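Cuaderno de taller - célula de manipulado, Reria
Miércoles, turno de mañana. Anota: Iraís Magaña

Trabajo sobre tablero blanco, dedos abiertos y sin pieza entre ellos.

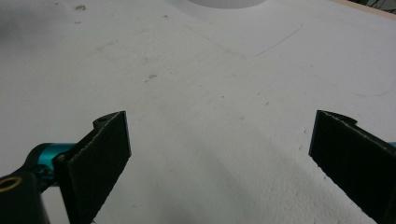
1. Estado del puesto

La secuencia de recogida se enseña con la pinza de mano. El operario hace el movimiento y de ahí sale la trayectoria que luego carga Heriberto en la célula. El tablero tiene marcas finas, una mancha parduzca pequeña y motas de polvo. Limpiar antes de seguir. El borde de los dos dedos se ve algo deshilachado; comparar con el juego de repuesto y decidir si se cambian las almohadillas.

2. Registros

Hay 199 tomas guardadas. Descartadas 9, todas por cierre prematuro. El objetivo acordado con Restbridge es llegar a 2000 antes de cerrar mayo. Al ritmo actual no salen. Heriberto Tlapale propone repartir la toma entre los dos turnos en vez de cargarla en el de mañana. De acuerdo, pero hay que unificar antes la altura de aproximación - la gente de la tarde entra más bajo y eso ensucia los datos.

3. Cambios en el puesto

Con la célula en marcha, el manipulado manual pasa de cinco personas por turno a dos, más una en supervisión. Las otras dos van a inspección final, donde falta gente desde que entró el pedido de Fekete. No hay bajas previstas, según la hoja de planificación. Falta por escrito la categoría del puesto de supervisión; la pregunta salió otra vez en el relevo y no supe contestarla.

Comentarios recogidos en el relevo:
- Menos molestia de muñeca al final del turno, más cansancio de vista.
- Con la pinza de mano se va más despacio que con los dedos. Normal en esta fase, pero la tabla de rendimiento no lo contempla y penaliza a quien hace tomas.
- Quieren saber si las tomas llevan nombre. Hoy llevan número de turno. Propongo dejarlo así.

4. Pendiente

Pedir almohadillas a Brarbridge, si la comparación lo confirma.
Sacar las horas de toma de la tabla de rendimiento (hablar con planificación).
Fijar altura de aproximación y colgarla en el puesto.
Repetir las 9 descartadas.
Heriberto: revisar el umbral de cierre, me parece demasiado sensible.

Sigo a las 14:30 con el turno de tarde.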